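Forums > Small Arms and Tabletop Cells > Faults and Safety > Gripper force runs away on bin handoff, cracked finger

Print this thread | E-mail this thread

Gripper force runs away on bin handoff, cracked finger

tallow_ridge
18 April 2022

I had a fault this morning that I'd like some other eyes on. I have my own idea of the cause but I've been wrong about this cell before.

Setup is two small tabletop arms facing each other, both with two-finger grippers. The controller is a Dreseck board, one per arm, with a desktop PC sending position targets to both. The job is a handoff. Arm A takes hold of a plastic bin, brings it to the handoff point, and holds it while arm B closes on the other end. Then A opens and backs off. We've been running this since March, over 4000 handoffs by the log, with the usual drops and misses but nothing that broke parts.

What happened: A had the bin, B closed on the other end, A was told to open and didn't. B started its retreat with A still clamped. The bin held, the table clamp on A held, and the thing that gave was one of A's fingers, which cracked at the root where it bolts to the carriage. I hit the stop. B went limp the way it should. A did not. It kept closing force on the bin until I pulled the plug at the wall.

That second part is what bothers me. A missed open command I can live with. A stop button that only stops one arm is another thing.

The log shows the open command going out from the PC. The position readback from A's gripper stays flat from about half a second before that, exactly flat, the same number every line. Motor current on A climbs in the line before the readback freezes and then that freezes too.

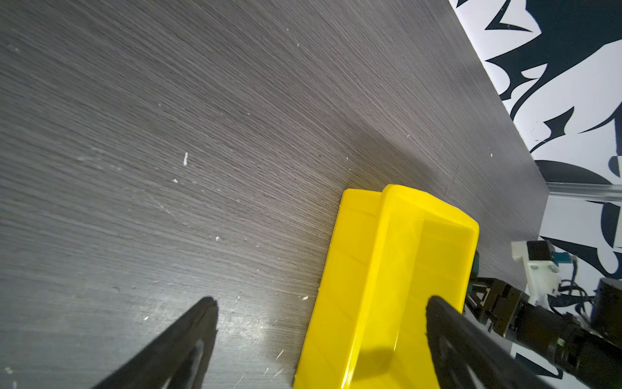

The current limit on the gripper motor is set at 500 mA in the config file. I checked it against the board after a restart and the board agreed. So either the limit wasn't being applied at the time or the crack came from B pulling and the limit has nothing to do with it. I can't tell which from the log, because the log from A is frozen over exactly the part I want.

Things I have done so far:

Replaced the finger with a spare.
Reseated the gripper cable on A at both ends.
Ran the handoff 20 times at half speed with no bin. No fault.

Has anyone seen the readback freeze like that on a Dreseck board without the board dropping off the bus entirely? The PC never reported a lost connection.

----

ovenbird
Re: Gripper force runs away on bin handoff, cracked finger

Yes, I've seen it. The board keeps the last good reading from each motor and hands you that if the motor doesn't answer. The link between PC and board is fine, so the PC is happy. The link between board and motor is what's gone. On the older firmware there is no flag for it. You have to compare timestamps, and the older firmware doesn't send those either.

Your reseated cable is probably the fix, or will look like the fix for a week or two. Gripper cables on these arms get bent at the wrist every cycle. After 4000 cycles I'd throw it out and fit a new one.

----

kettlebank
Re: Gripper force runs away on bin handoff, cracked finger

I'd worry about the stop before the cable. How is your stop button wired? If it goes to the PC and the PC sends a "torque off" message to each board, then you don't have an emergency stop, you have a key on a keyboard. The message went to A, A's board passed it along to the gripper motor, and the gripper motor wasn't listening. It carried on with the last thing it was told, and the last thing it was told was close.

A stop has to cut motor power. Both arms, one button, no software in between.

----

tallow_ridge
Re: Gripper force runs away on bin handoff, cracked finger

It's the way you describe. The button is on USB. I inherited it with the bench and never traced it. I know how that sounds.

ovenbird, what firmware has the flag? I'm on whatever the boards shipped with.

----

ovenbird
Re: Gripper force runs away on bin handoff, cracked finger

Anything with the "stale" bit in the status word. Read the status word with the gripper unplugged. If nothing changes when you unplug it, you have the old one. Do that with the arm powered and the bin nowhere near it.

----

mill_lane_controls
Re: Gripper force runs away on bin handoff, cracked finger

I disagree with kettlebank a little. Cutting power to both arms on a handoff cell isn't free. These arms have no brakes. Cut power and they fall, and if one of them is reaching over the table it comes down on whatever is under it. We had that at our site in Gisholm. Somebody hit the stop because of a jam and the arm dropped onto the back of a hand that was already in there clearing it. Bruise only, but it was the stop that did it.

What we do now is two stages. The button tells both arms to hold position and opens the grippers, and a relay cuts motor power a second later whatever the software thinks. Anyone reaching in waits for the relay to click.

----

kettlebank
Re: Gripper force runs away on bin handoff, cracked finger

A delayed relay is still a relay and I've got no quarrel with that. But a second is long when your finger is in the gripper. And "opens the grippers" would have done nothing here. His gripper wasn't taking commands.

Also, the person in Gisholm had a hand inside a live cell. That was the fault. The stop didn't cause that.

----

mill_lane_controls
Re: Gripper force runs away on bin handoff, cracked finger

People put hands in cells. You can write the rule and they still do it, especially with small arms that look harmless. I would sooner plan for it.

Agreed on the gripper. The relay would have caught it though, one second late.

----

pell_and_daughter
Re: Gripper force runs away on bin handoff, cracked finger

Different question. Why did B start its retreat at all? If A says "gripper position: closed" and keeps saying it, B should wait. Frozen or not, the readback was telling you A hadn't opened. It happened to be correct.

Sounds like B moves on a timer.

----

tallow_ridge
Re: Gripper force runs away on bin handoff, cracked finger

It does move on a timer. A gets its open command, B waits 80 ms, B goes. There was a check on A's position once. It was commented out, with a note that it made the handoff slow. The note isn't mine but I read it in March and left it alone.

So that's three separate things: cable, stop, timer. Any one of them working would have saved the finger.

I unplugged the gripper and read the status word as ovenbird said. No change. Old firmware.

----

ovenbird
Re: Gripper force runs away on bin handoff, cracked finger

Then update both boards before you do anything else, and save your config first. The update puts the current limit back to the default and the default is a lot higher than 500. That's worth checking on your spare board too if you have one.

----

rushlight
Re: Gripper force runs away on bin handoff, cracked finger

We run Szabo fingers on the same kind of arm and they have a thin section near the root that is meant to break first. It costs you a finger but it saves the gear train. Is yours broken at a thin spot, or across the full thickness? If it's the full thickness I would open up the gripper and look at the gears before trusting it. A spare finger on a chipped gear will feel fine at half speed with nothing in it.

----

tallow_ridge
Re: Gripper force runs away on bin handoff, cracked finger

Full thickness. I opened it. Two teeth on the output gear are chipped. Gear is on order from the shop in Drulldale and A is out of use until it gets here.

I cut the old gripper cable open while I was waiting. One of the data wires is broken inside the insulation, right at the bend. It makes contact if you hold it straight, so my 20 test runs didn't prove anything.

Changes I'm making, in case it's useful to someone with the same bench:

The position check goes back in. B does not move until A reads open, and if A doesn't read open inside half a second both arms hold.
New firmware on both boards, and the PC treats a stale flag from any motor as a fault.
The USB button is gone. A latching button on the motor supply replaces it, both arms on the one supply. I went with no delay. Nothing on this bench is reaching over anything that matters, and I'd take a dropped bin.
Gripper cables get swapped on a schedule. I don't have a good number for that yet.

----

mill_lane_controls
Re: Gripper force runs away on bin handoff, cracked finger

Fair enough for your bench. Put a card next to the button that says the arms will drop. And test it with the arms extended, so you know where they land.

----

kettlebank
Re: Gripper force runs away on bin handoff, cracked finger

Test it with the PC switched off as well. That's the one people skip.

Comments (3)

fernhollow: Found this while looking for the frozen readback problem. Same board, same flat line in the log, but on a shoulder motor -- the arm just kept leaning. Cable again, broken at the connector in my case.

brasstack9: What cable length are people using at the wrist? Mine came very tight and I suspect it was pulling from day one.

ovenbird: @brasstack9 long enough that it still has slack with the wrist turned all the way each direction. Measure it on the arm, the drawing is short.

Print this thread | E-mail this thread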